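Home Boards Members Rules Log in
Search the boards Go

Tipoki Household Boards > Laundry and Linens

Thread: Do you still sort by color, or is it just me now?
1,176 views

plumcobbler
Tue 23 August

Hello all, and sorry in advance for the length of this one, my family will tell you I can't ask for the salt in under a paragraph.

My daughter-in-law stayed with us in Merholm for a week with the kids, and being the good soul she is, she did the washing for me every morning before I was even downstairs. And she puts everything in together! Towels, school shirts, jeans, my good cream cardigan, the lot, on cold, with whatever soap is nearest. I stood there with my mouth open. She said she hasn't sorted a load since college and nothing bad has ever happened to her.

Well, I have sorted for my entire married life. Whites, lights, darks, and then reds all by themselves, because when my oldest was a baby I turned a full set of diapers and my husband's work undershirts pink with one new bath mat. He wore them pink, too, he was very decent about it, though he did button his collar right up to the top that winter.

So my question is, have things changed? Are the dyes better now? Am I running four small loads a week out of habit when I could be running two and sitting down with a book?

dryline_dot
Re: Do you still sort by color

Oh I love this question, and I'm with your daughter-in-law, I'm afraid! Cold water did it for me. Once I switched to cold for everything except sheets and dish towels, I stopped sorting, and in 14 years I have had one accident, and that was a cheap beach wrap from a vacation stall that would have bled if you looked at it sternly.

I do still keep new things out for the first couple of washes, jeans especially. After that they have to take their chances with the rest of the family.

And bless her for doing your laundry. Mine visit and leave it on the floor.

OldBoilerman
Re: Do you still sort by color

Have to disagree with Dot, with affection. I worked in a hotel laundry in Jerkby as a young man, and if you had suggested putting a red in with the whites you would have been walked to the gate. I know a home machine isn't the same thing at all, and we ran ours very hot. But the trouble with mixing isn't always the big pink disaster that everybody tells stories about. It's the slow gray. You wash a white pillowcase with dark socks every week for a year and you never notice a thing, and then one day you open a new one and lay it beside the old one and you could cry.

Sort your whites. The rest of it I won't argue about.

plumcobbler
Re: Do you still sort by color

Oh, the slow gray. I know precisely what you mean, and I'd never had a name for it. My sister's tablecloths are like that and of course I can't say a word to her.

marrowfat
Re: Do you still sort by color

Late husband, early riser, did all our washing, never sorted once and we looked fine. My opinion is that people worry too much about white being white. Who is looking?

OldBoilerman
Re: Do you still sort by color

I am looking, Marrowfat. I'm sorry, I can't help it. I look at the napkins in restaurants.

Munther Zein
Re: Do you still sort by color

Good evening everybody. I had a dry cleaning and alterations shop for a long time and I hope I can add something useful here, though I see the conversation is in good hands already.

Dyes in general are steadier than they used to be, that part is true in my experience. But red, and dark red most of all, is still the one that came over my counter with a sad face behind it. Burgundy, maroon, wine, whatever the label wants to call it. There is a lot of color packed into a dark red cotton, and when it's new there is often some sitting loose that has nowhere to go except into the water. Navy and black do it too, but people forgive a bit of blue on a white shirt. Pink they don't forgive.

What I told my customers was to do a little test. Wet a corner on the inside of a seam, press it in a white rag or a paper towel, and hold it there for a minute. If the towel stays clean you can relax a bit. If it comes up pink, wash that piece alone in cold water, and do it again until the towel is clean. Some pieces never come clean, and you just have to know which ones they are and treat them like a difficult uncle.

And if you do have an accident, please, please don't put the stained things in the dryer. Wash them again right away while they're still wet. Heat is what makes it permanent. I could have saved so many shirts if they hadn't been dried first.

dryline_dot
Re: Do you still sort by color

Thank you Munther, that's a lovely clear answer. The seam test I had never heard of and I'm going to go and do it on my son's new sweatshirt this minute.

Does vinegar do anything? My mother swore by a cup of vinegar and a handful of salt to "set" the color.

Munther Zein
Re: Do you still sort by color

My mother too! I'm sorry to say I never saw it make much difference on cotton that was already dyed and sold in a store. It does no great harm in a basin once in a while, but I wouldn't trust it and then go and throw the thing in with my whites.

marrowfat
Re: Do you still sort by color

I have used vinegar and salt for forty years and I will be carrying on, thank you. My red curtains came out of that tub as red as they went in.

hensandhems
Re: Do you still sort by color

Hello from a lurker! I've been reading this board for ages and this is the thread that got me to sign up, so thank you, Plum.

We're a family of five with a small machine, and I can't do four sorts, I'd never leave the laundry room. What I do is two piles. One is anything white or nearly white. The other is everything else, and reds go in that one with the jeans, where they can't hurt anybody. I wait until each pile is a real load, and in between I try not to think about it. My mother-in-law uses one of those Dadau color sheets that you toss in with the load, and she says it catches the dye, and it does come out looking a bit murky, but I've never tried a load without one alongside to compare, so who knows.

The thing I really struggle with is children's bedding. It has every color there is printed on the one piece, and white too, so which pile is it? I've gone back and forth. It used to go with the whites because there was so much white in the pattern, and then I worried about the bright parts running. Now it goes in with the colors, inside out if it's a cover, on cool, and the white parts have stayed nice enough that nobody but OldBoilerman would complain. I fold everything on the bed afterward and put it away room by room, which takes me a good half hour on a Sunday with the radio on.

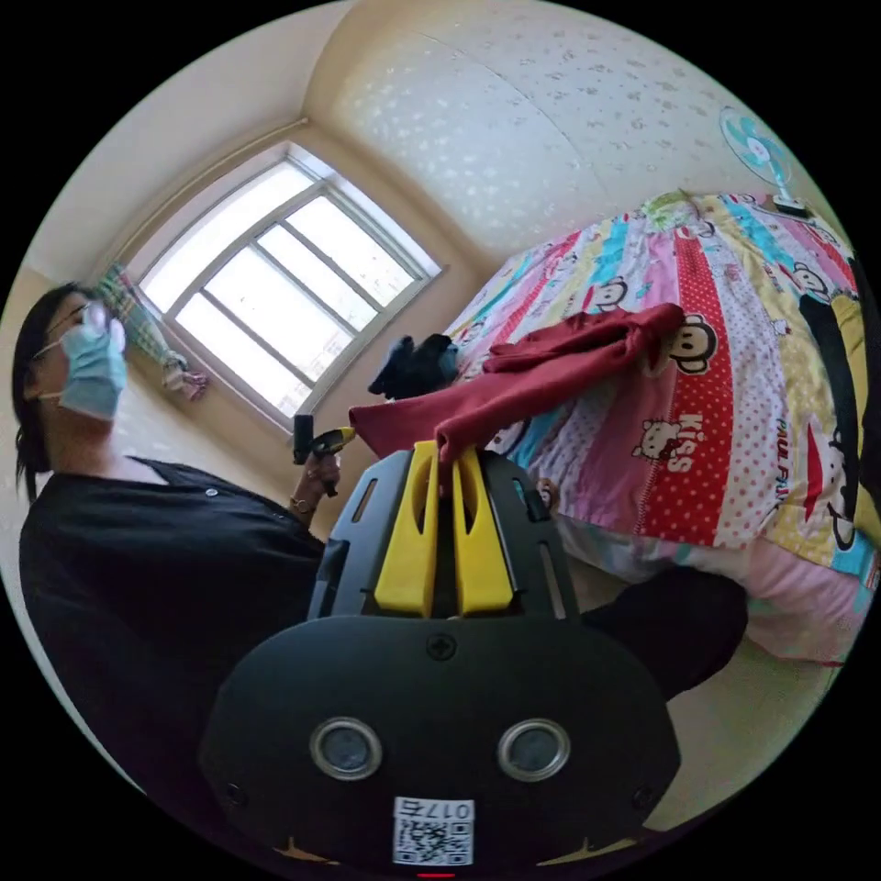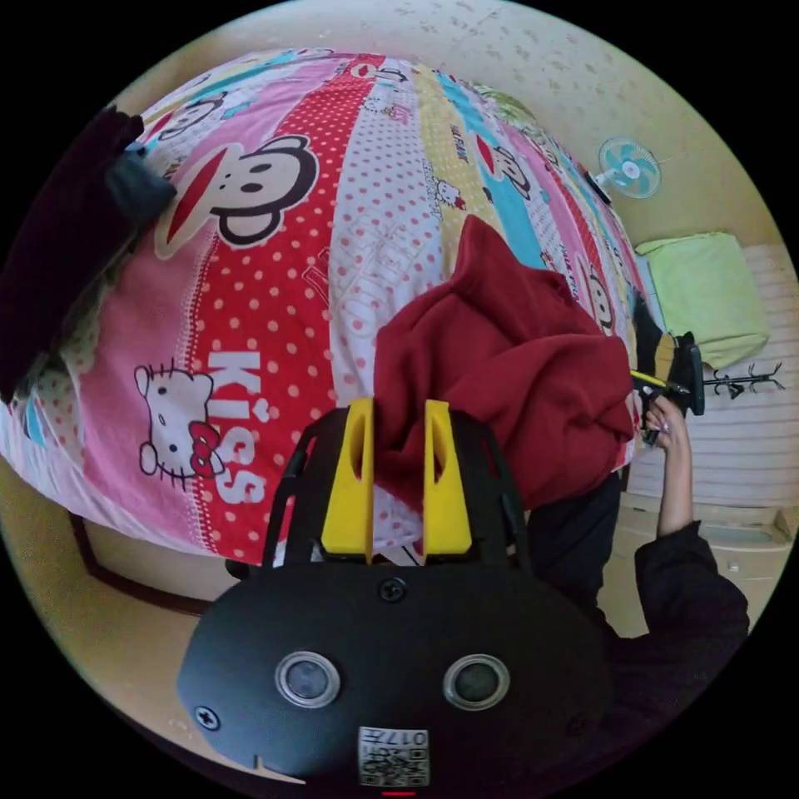 I suppose my real question, to add to Plum's, is how often everybody washes a bedspread. I do ours in April when the windows can be open all day and then again before school starts, and in between it gets shaken off the back step. My neighbor does hers every other week and I felt quite ashamed when she told me, and then I thought about how long that must take to dry and felt better.

OldBoilerman
Re: Do you still sort by color

Welcome, Hens. Twice a year is fine if there are sheets under it doing their job. Every other week would wear it thin. And your two piles are what I'd do in a house with five people in it, so you may tell your neighbor a professional said so.

plumcobbler
Re: Do you still sort by color

Welcome, welcome! I'm so glad you wrote in. I'm the same as you with the bedspreads, spring and then the end of summer, and the dog isn't allowed up, though he and I have different ideas on what "allowed" means.

I think I'm going to try your two piles for a month. I'll keep the reds out of the wash until I've done Munther's paper towel test on each of them, and my cream cardigan is going back to being done by hand in the sink where it belongs. I won't tell my daughter-in-law she was half right until Thanksgiving at the earliest.

marrowfat
Re: Do you still sort by color

One pile. Try it. You'll have your book finished by Friday.

dryline_dot
Re: Do you still sort by color

Reporting back on the sweatshirt. Paper towel came up pink as a ham! It's in the sink by itself now, and I have apologized to it and to Plum.

Related threads
Best way to get ballpoint out of a shirt pocket
Clotheslines: cord, wire or plastic?
Towels gone stiff, what am I doing wrong
What did your mother put in the rinse? (121 replies)
Folding a fitted sheet without losing your temper
Front loader smells like a pond, please help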